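スリッパと玄関まわりの整理スタッフ募集(パート・アルバイト)

2020年11月28日
文:ブレディン・ゲシン(ギルマーティン滞在施設運営室)
シェア 346 コメント 2

当サイトではクッキーを使用しています。閲覧を続けると、クッキーの使用に同意したものとみなします。

ギルマーティンでは、中長期滞在者向けの宿泊施設「エステル館」で、玄関、ラウンジ、各階の靴棚まわりを担当するスタッフを募集します。募集人数は2名です。清掃会社に委託している床や水まわりの清掃とは別の仕事で、室内履きの回収、拭き上げ、組み合わせの確認、棚への配置が中心になります。

エステル館では、入口で外履きを脱ぎ、館内では備え付けの室内履きを使います。滞在者は部屋、ラウンジ、洗濯室を行き来するため、室内履きは一日のうちにあちこちへ動きます。夕方には片方だけがラウンジのソファの脇にあったり、別の階の棚に入っていたりします。これまでは受付の担当者が手の空いた時間に直していましたが、チェックインと重なる時間帯に手が回らなくなったため、専任の担当を置くことにしました。

仕事の内容

出勤したら、まず1階の棚から順に見て回ります。棚に入っているものを一度確認し、左右の組が合っているか、サイズが合っているか、汚れや傷みがないかを見ます。組が合っていれば拭いて戻します。片方しかないものは上の段に置いておき、もう片方が見つかった時点でそろえます。
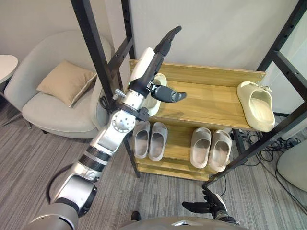 靴棚の様子。下の段は2足とも左右がそろい、上の段は片方ずつ両端に離れている。

室内履きは前の開いた一体型で、かかとのない形です。白に近いもの、クリーム色、灰色がかったベージュなど淡い色のものが多く、並べてみないと違いが分かりにくい組み合わせもあります。クリーム色と白を一足にしてしまう間違いがよくあるので、迷ったときは裏返して底の刻印を見てください。刻印のサイズと管理番号が左右で同じなら、同じ組です。番号がすり減って読めないものは棚に戻さず、備品室の青い箱に入れておきます。

拭き上げには、備品室にある中性洗剤を薄めた液と、白い布を使います。甲の内側、足の当たる面、底の順に拭き、布は棚が変わるごとに取り替えます。液をつけて拭いたあとは、乾いた布で水気を取ってから棚に入れてください。水気が残ったまま入れると棚板に輪じみができます。底の溝に砂が入っているときは、拭く前に歯ブラシで落とします。アルコールは一部の素材で表面が白くなったことがあり、使用をやめました。

棚板も週に一度、乾拭きをします。棚は木の板を黒い金属の枠で支えたもので、上の段には奥に立ち上がりの板がついています。この立ち上がりの手前にほこりがたまるので、上の段は中身をすべて下ろしてから拭いてください。枠のねじがゆるんでいることに気づいたら、自分で締めず、日誌に場所を書いて受付へ渡します。

並べ方の決まり

並べ方は、つま先を奥に向けるのが基本です。左右の内側を軽くつけ、隣の組とのあいだは指が入る程度にあけます。詰めて入れると取り出すときに隣の組が落ちます。小さいサイズを左、大きいサイズを右に置き、同じサイズのなかでは色の近いものを隣どうしにしないようにします。

来客用だけは扱いが違います。上の段の右側に、つま先の開いたほうを手前に向けて置きます。受付の者が立ったまま取り、向きを変えずに床へ下ろすためです。この区別は初日に実際の棚の前で説明しますので、覚えてくる必要はありません。

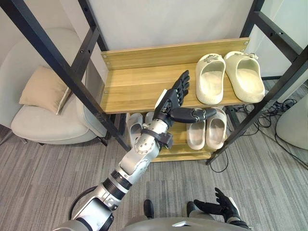
段の使い分けは建物のなかでも少しずつ違います。ラウンジ前の棚は、上の段を来客用、下の段を滞在者用としています。2階の廊下の棚は来客が使わないので、どちらの段も滞在者用です。3階は部屋ごとに置き場所が決まっていて、棚の縁に部屋番号の札があります。長期の滞在者のなかには自分で買った室内履きを使っている方もいます。管理番号のないものは私物として扱い、向きを直す以外のことはしないでください。拭くことも、別の段へ移すこともしません。

床に出ているものについても同じです。廊下に脱いであるものは、部屋の前であればそのままにします。ラウンジ、洗濯室、階段にあるものは、30分ほど様子を見て、持ち主が戻らないようであれば回収します。外履きが館内に入っていた場合は、受付に声をかけてから1階の下足入れへ移します。

記録

作業の終わりに、日誌に次のことを書きます。回った棚、廃棄に回した室内履きの管理番号、片方だけのまま残ったもの、棚や床敷きで気になったこと。文章にする必要はなく、書くことがない欄は斜線で構いません。管理番号は通し番号で、最新のものは351です。新しく下ろした室内履きには次の番号から順につけてください。欠番になった番号は使い回しません。

補充の発注は運営室で行います。現在使っている品は仕入先のトゥルーソンが扱うもので、発注から届くまでに日数がかかります。在庫が少ないサイズは早めに知らせてください。とくに大きいサイズは予備が少なめです。

勤務条件

雇用形態:パートまたはアルバイト
勤務地:エステル館(最寄り駅から徒歩9分、駐輪場あり)
勤務時間:朝の部は午前7時から午前10時まで、夕方の部は午後4時から午後7時まで
勤務日数:週3日から。曜日は相談のうえ決めます
時給:1,150円。試用期間中も同額です
交通費:1日2000円まで実費を支給
試用期間:勤務開始から1か月
その他:制服の貸与(上着のみ)、勤務中に使う室内履きの支給、ロッカーあり

朝の部と夕方の部のどちらかを選んで応募してください。両方に入ることもできますが、同じ日に続けて入る場合は、あいだの時間は勤務になりません。朝の部は滞在者が出かける時間と重なるため、棚の前をふさがないように短く区切って作業します。夕方の部は回収が多く、階段の上り下りも多くなります。エレベーターは1基で、荷物の多い滞在者が優先です。

応募について

経験や資格は問いません。宿泊施設や店舗での勤務経験がある方は、面接のときに話してください。下の段の作業ではしゃがむ、または膝をつく姿勢が続きます。床敷きの上での作業になりますが、膝当ても用意しています。腰や膝に不安のある方は、上の段と備品室の作業を多くするなどの調整ができますので、応募の際に書き添えてください。

淡い色どうしの見分けが苦手な方も応募できます。組み合わせの最終確認は色ではなく管理番号で行います。ただし刻印の数字は小さいため、近くのものを見るのに眼鏡が必要な方は持参してください。

館内では日本語と英語が使われています。滞在者から声をかけられることがありますが、答えに困ったときは受付につないでもらえれば十分です。日誌は日本語、英語のどちらで書いても構いません。

洗剤で手が荒れやすい方には手袋を支給します。ラテックスに触れられない方は事前に知らせてください。別の素材のものを用意します。

選考の流れ

応募は、エステル館の受付にある応募用紙か、市販の履歴書でお願いします。受付に直接お持ちいただくか、郵送してください。写真は不要です。志望動機の欄は短くて結構ですが、希望する部と、入れる曜日、始められる時期は必ず書いてください。

書類を確認したあと、面接の日時を電話で連絡します。面接は1回で、エステル館のラウンジで行います。担当は館長のフィリッポス・バラスカスと、運営室の私、ゲシンです。面接のあとに館内を一回りして、棚と備品室を見てもらいます。全体で40分ほどです。館内では靴を脱いでいただきますので、脱ぎ履きのしやすい靴でお越しください。

結果は面接から1週間以内に、採否にかかわらず連絡します。提出された書類は、採用とならなかった場合は返送します。返送が不要の方は、その旨を用紙の余白に書いてください。

勤務開始の時期は相談に応じます。すぐに始められる方を歓迎しますが、4月からの勤務を希望する学生の方も受け付けています。その場合、冬のあいだに一度、見学を兼ねて来てもらうことがあります。

応募の締め切りは設けていません。2名が決まった時点で受付を終了し、このページにその旨を掲載します。

よくいただく質問

部屋の中に入ることはありますか。
ありません。担当するのは共用部だけです。部屋の中の室内履きは、退室後に清掃会社がまとめて備品室へ運びます。

一人での作業ですか。
最初の5回は先に入っている者と一緒に回ります。そのあとは一人で回り、受付には常に誰かがいます。

雨の日は何か変わりますか。
玄関の床敷きの上に吸水用の敷物を足します。敷く場所に印がついていますので、それに合わせて広げ、濡れてきたら予備と替えてください。使ったものは洗濯室の奥の竿に掛けておきます。

見学だけでもできますか。
できます。受付に電話のうえお越しください。午後1時から3時までのあいだが比較的落ち着いています。

コメント(2)を表示
ギルマーティンのお知らせをメールで受け取る:登録はこちら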